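Questions about the Grestell method

Last updated: 24th February

We receive many letters about our work with two-arm teaching at the Zanilen lab in Rostport. I collected the most frequent questions and I try to answer them in simple words. If your question is missing, please write to me.

What is Grestell?

Grestell is our name for a way of training one policy from several camera views which do not always agree. The head camera sees the table and both arms. The wrist camera sees mostly its own gripper and a small part of the world. Usually people join all the views and let the network decide. In Grestell the network must first say, for each view, how much it trusts it at this moment, and only after this it chooses the motion.

Is it a new network?

No. The network is the same one we used before. New is only the training loss and the way we cut the recordings into short pieces. The Pawlak baseline in our report has the same size and the same data, so the comparison is fair.

How much data did you use?

The full set has 1332 episodes, all by teleoperation. We trained on 900 of them. The others are kept for testing and for checking the trust values by hand.

Why do you use black boxes on a white table?

They are difficult in a useful way. A black box inside a black hand has almost no border, and the network has to learn from the label, the shadow and the movement. With colored toys our baseline was already good and we could not measure any difference.

Views from the box task, two from the head and one from the wrist:
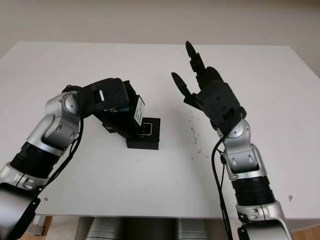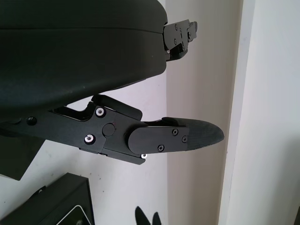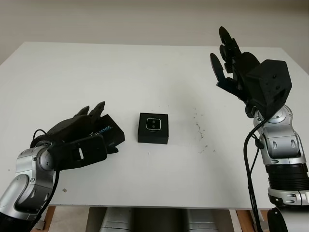 Why does one arm often do nothing?

In many two-arm tasks one arm has to wait. Our first policy did not know how to wait well. It made small movements with the free arm, and sometimes these movements disturbed the other one. Now we keep the waiting parts in the training data. Before November we deleted them, which was my mistake.

What happens when the wrist camera sees nothing useful?

The trust value for this view should go down, and in most test episodes it does. The weak case is a plain wall. The wrist view is then very calm, and the network sometimes takes calm for certain. We are working on this, but I cannot promise a date.

How many demonstrations do I need for a new object?

For a box of similar shape, 20 were enough in our tests. For soft things, like a cloth bag, we do not have a number which I would defend. Please do not plan your project with the box number if your objects are soft.

Did you compare different operators?

Yes, seven operators recorded the data. The slow operators gave better training episodes than the fast ones. The effect was smaller after we cut the recordings by contact and not by time.

Can I use only one camera?

You can, the code will run. But the trust part has then nothing to compare, and you get the normal baseline with a longer training time.

Do I need to calibrate the cameras?

Not very exactly. We measure the head camera position once when it is mounted. The wrist camera we leave as it is, if nobody has changed the bracket. When you change the bracket, record some new episodes and train again from the last checkpoint.

Where do I send corrections?

To Nassoro Langat, at the lab address. Please include the episode number and the version of the code, otherwise I cannot find the problem.

Contact: Nassoro Langat, Zanilen lab, Rostport | © Zanilen | Back to top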